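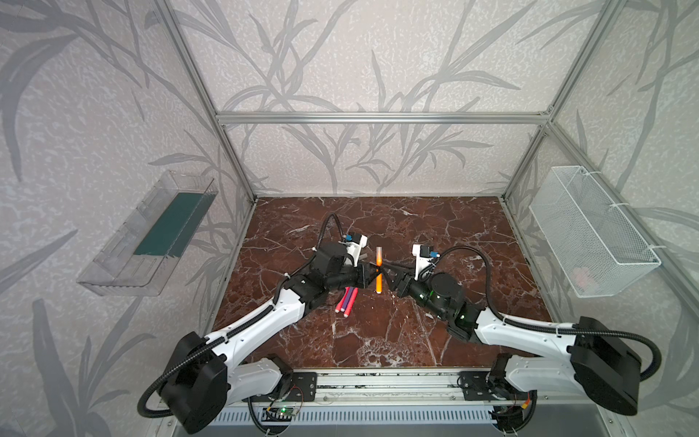
The visitors had been told ten minutes per bench, and most of them stayed longer at the third one. Testetti opened its Moslow workshop to customers and local engineering students in June, and the two-arm cell drew the steadiest queue of the afternoon. Nelly Yupanqui, who leads the handling group, ran the demonstrations herself and spoke to us between them.

Her first point was about the choice of object. Marker pens are cheap, they come in bright colours and they are awkward to hold. "A pen is a cylinder with a step in it," she said. "The cap has one diameter, the barrel has another, and if you close on the join you get a tilt. It is a small tilt, but the second arm then has to deal with it."

The task shown to visitors was a shared grasp. One arm takes hold of a pen and stands it upright near the middle of the work surface, the other comes in from the opposite side, and the two sets of fingers have to share a length of plastic shorter than a hand. Yupanqui described the last few centimetres of the approach as the part that takes most of the tuning.

"In free space you can be quite rough with the motion," she said. "Once both grippers are near the pen, each of them is the other one's main obstacle. The fingers have to pass without touching and then close at nearly the same moment. If one closes early, it pushes the pen into the other, and what you have then is a shove."

We asked how the group decides that a shared grasp has worked. The criterion, she said, is deliberately plain. Both grippers must be closed on the pen, the pen must be within 3 degrees of vertical, and it must stay there for 2 seconds. There is no partial credit. An earlier version of the scoring gave marks for a near miss, and the group dropped it when they found that the figures improved for several weeks while the grasps did not.

The test record for the current controller stands at 3,696 attempts. Yupanqui would not give a success rate for the whole set, on the grounds that the early attempts were made with a different finger profile and the total would mix two machines. She was more willing to talk about the failures.

"The largest group is contact on approach. Then there is slip, which is usually the barrel turning in the fingers. After that you get a long tail of things that happen once or twice each, and those take up more of our time than they deserve."

Slip has been reduced by changing the order in which force is applied. In the first version both grippers went to full force together. Now the arm already holding the pen relaxes slightly as the other closes, and the two come up to the final value in steps. The change added around 200 milliseconds to the cycle. Yupanqui considers that a fair price, although she noted that a customer with a fast line might take a different view.

Several visitors asked about the stone. The arms work over a brown marble surface with pale veins running through it, and the enclosure walls carry a grey leaf-patterned paper, which is more decoration than one expects on a test bench. Yupanqui said the question she prefers is what the vision software makes of it. A veined surface gives an image processor plenty of edges that mean nothing, and polished stone under bright light returns highlights that move when the viewpoint does.

"If your detector only works over matt black, you have learned something about matt black," she said. "Pens on a busy surface are a reasonable test. Pink on reddish-brown is harder than orange on reddish-brown, and we see that in the detection scores every time."

The cabling prompted a longer exchange. Each arm carries its cables in loops that stand well clear of the wrist, and a student from Bulmont asked whether they could be run inside the links. Yupanqui replied that they could, and that she had worked on arms built that way, but that a wrist cable on a development machine gets replaced often enough for access to matter. The loops do have to be included in the collision model. The group treats each one as a fat envelope around the wrist, which is conservative and costs some reachable poses above the table.

She was asked twice whether the arms mirror each other in software as well as in layout. They do not. The motion planner treats the pair as one mechanism with a shared clock, and either arm can take the first grasp depending on where the pen is lying. A strictly mirrored scheme was tried and abandoned, as it handled pens in the middle of the table well and pens near either side badly.

On what comes next, Yupanqui was brief. The group intends to move from standing a pen up to taking its cap off, which needs the two arms to pull against each other along a known axis and then stop before the cap flies. A trial with thinner fingers, made by Quintero, is planned before that. She expects the cap work to expose errors in the force calibration that the present task is too forgiving to show.

Asked whether visitors would be able to see it at the next open afternoon, she said that depended on the fingers arriving, and went back to the bench for the four o'clock group.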